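Ticket 1723
Queue: Equipment Planning and Purchasing
Subject: Replacement jaw pads and second pair of hand-held grippers, budget line on hold
Opened by: Ulla Haugen
Status: Pending requester
Last updated: December 10, 2020

Summary of request

The demonstration group has asked for a second pair of hand-held grippers and a supply of replacement jaw pads. The request was submitted under small tools. The purchasing system rejected it because the combined amount exceeded the limit for that category. The requester has asked that the limit be raised or that the order be split in two.

Amounts on file

Granström quotation, one pair of grippers with marker cubes: $1,107
Granström quotation, jaw pads and spare marker cards: $754
Small tools limit, per order: $1,500

Entry 1 — Purchasing

Orders may not be split in order to remain under a category limit. The request may be moved to capital equipment, where it would be reviewed with the next quarter's plan, or the pads may be charged to consumables. Please confirm which is preferred. Please also state how the grippers are used at present, as the form was left blank in that section.

Entry 2 — Requester

The grippers are used in pairs by one operator, and the work is done on foot at the desks in the shared office.

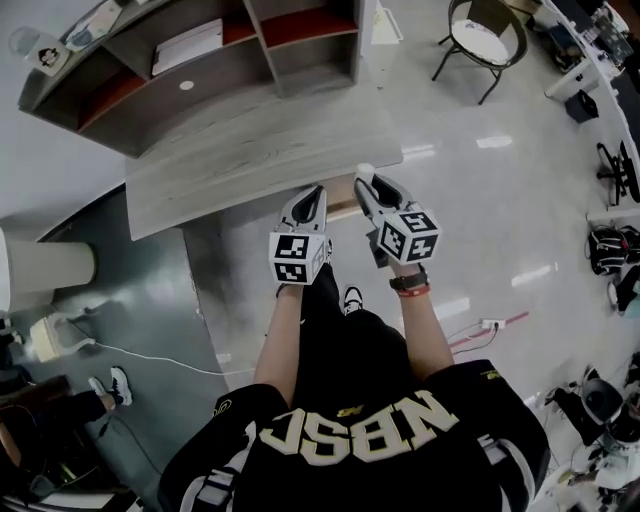
Our concern is the schedule for the coming year. The Zonura project requires two operators at the same time, and the group owns one pair. A single operator already has both hands committed, one gripper in each, so the existing pair cannot be shared between two people. Borrowing a pair from the Kodametti office was considered in November and declined, as their tools use a different mount and would have to be set up again on every visit.

Entry 3 — Purchasing

Thank you. The need for a second pair is accepted. The following questions remain before the budget line can be released.

1. Warranty. Granström has confirmed that the housing is covered. Jaw pads are treated as wear parts and are not covered.

2. Pad type. Zerum offers a smooth pad at a lower price. Please confirm whether it would be acceptable in place of the dark ribbed padding now fitted in the jaws.

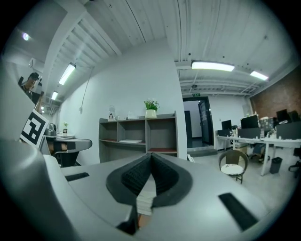
3. Storage. Please name the cabinet in which the second pair will be kept, so that the asset record can be completed.

Entry 4 — Requester

The smooth pad is not acceptable. Please keep the ribbed type as quoted. The storage location will follow once facilities has assigned a cabinet.

Entry 5 — Purchasing

The grippers have been moved to capital equipment at $1,107. The pads and marker cards have been moved to consumables at $754 — no further approval is needed for that part, and the order may be placed now. The capital line remains on hold until item 3 is answered.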